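Papers > Listening and Fandom > Section 4

4. What buyers write under an album

Mereana Tawhiri and I began reading the comments left under independent releases because we both buy far too much music ourselves, and we had a feeling (a fond one, I should say) that these little notes were doing more work than they are usually given credit for. We gathered 1,306 of them from the pages of the Gesora label, most of them only a sentence or two long, and read every one aloud to each other over a rather happy November.
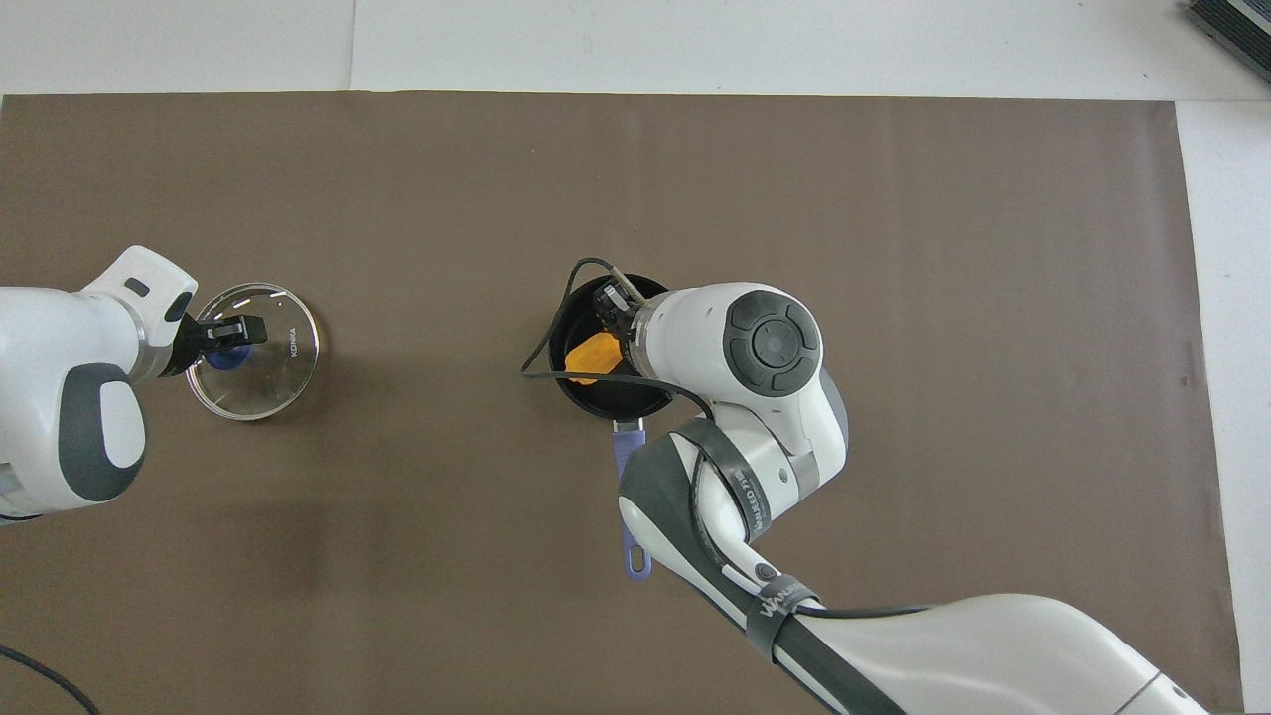
Figure 3. Two white robotic arms over a brown sheet on a white table.

Of these notes, 338 named a favorite track, and it was very often the opening one. Tiruwork Tekleab has suggested to us that people write while the first song is still playing, and we like this idea very much, although our material can't settle it. Another 58 told a story about where the writer had first heard the band, such as a long drive, a friend's kitchen or a record store since closed, and these were easily the longest and warmest in the set.
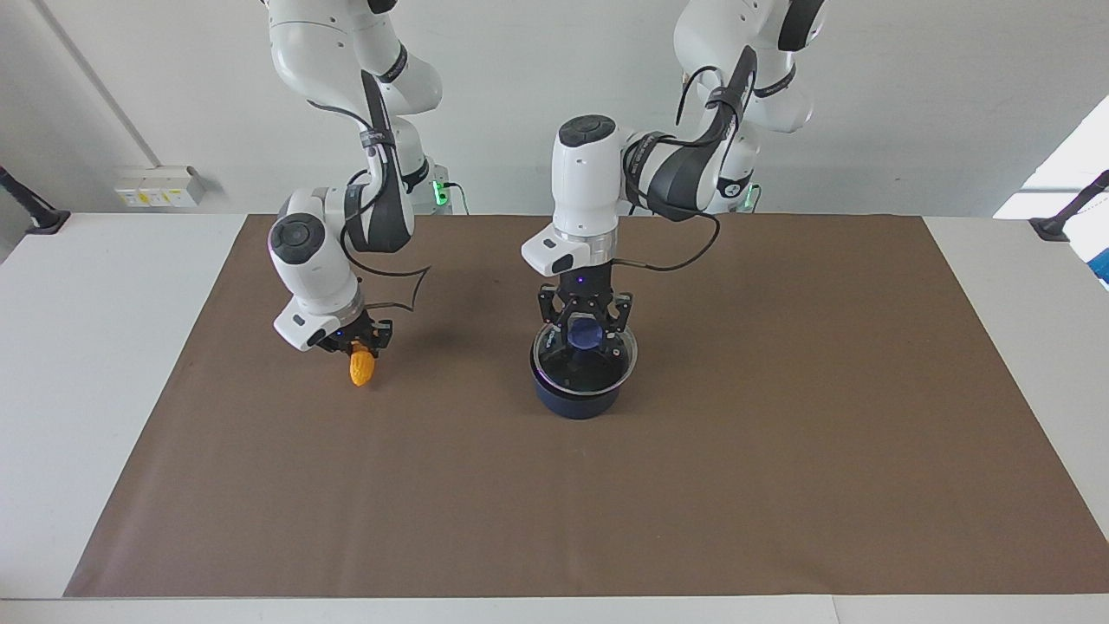
The stories also drew replies more often than plain praise did. Under the Skivex live album, one buyer's memory of a rained-out show in Grovdale brought in a whole string of strangers who had stood in the same field, and they went on trading set lists for weeks. We come back to that exchange in Section 5, where we look at how the band members themselves joined in.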